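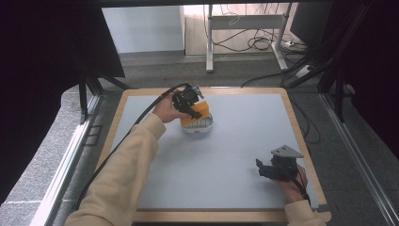

Cream sleeves at the work table, orange and white on the far side.

Okay, so my suede ankle boots got caught in February slush and came home with that ugly white salt line all the way round the toe. I nearly gave up on them, but I've brought back two pairs this way now, so let me walk you through it!

First, stuff them with plain paper and let them dry overnight, well away from the radiator. I know it's tempting (I cooked a pair of Brislow loafers that way and the soles curled up like toast).

Next morning, brush the whole boot with a suede brush, going in one direction. Then mix equal parts white vinegar and cold water in a cup, dip in a soft cloth and wring it until it's barely damp. Dab along the salt line – don't scrub – and keep switching to a clean bit of cloth. Mine took 7 passes before the line faded, so be patient.

Let them dry again, then brush the nap back up. If you still see a shiny flat patch, hold it over a steaming kettle for a few seconds and brush while it's warm. Mind your fingers!

Last step is the protector spray. I use the Zellach one, two light coats with an hour in between, out on the balcony. Katsuhiko Morikawa, who resoles my shoes, told me to do the seam where the upper meets the sole twice, and I always do that now.

Color can look darker for a day or so, especially on tan. My gray pair went almost charcoal and then came right back. Smooth leather needs a different routine, so please don't try the kettle bit on that.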